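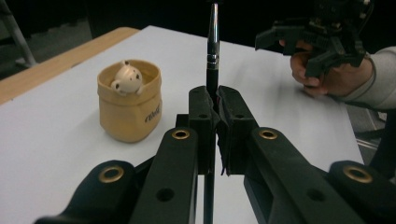
Pen held upright between the finger pads, second gripper coming in from the right, cup to the left.

By Lina Saliba
June

How to Set Up a Pen-to-Cup Handover Trial

Putting a pen in a cup is a fair test of whether a machine is ready for desk tidying. Our answer so far is "partly." The steps below are the ones we use at Fleltberg to record two-hand demonstrations with hand-held grippers.

1. Clear the table down to the cup and one pen. Use a slim pen with a rigid clip.

2. Close the first gripper on the barrel with the pen vertical. Both pads should meet it at the same height. A tilted pen at this stage stays tilted through the handover.

3. Bring the second gripper in from the side, fingers level, and close it above or below the first pair of pads. Hold both closed for 3 seconds.

4. Open the first gripper and back it straight out. Do not twist.

5. Lower the pen into the cup and release. Log the trial in Roster as pass, drop or tip.

Record 20 trials per operator before changing the cup position. The current set has 1,584 usable trials; we train at 3,000. The policy trained on the earlier Pruitt set handles the grasp well — the release over a narrow rim is still its weak point.

Comments

dkerr: Does step 3 work with round pencils? Mine roll in the pads.

Lina Saliba: Hex pencils yes, round ones poorly. Try a softer pad.

mtoll_77: We skip the 3-second hold at Linovberg and get more drops. Putting it back in.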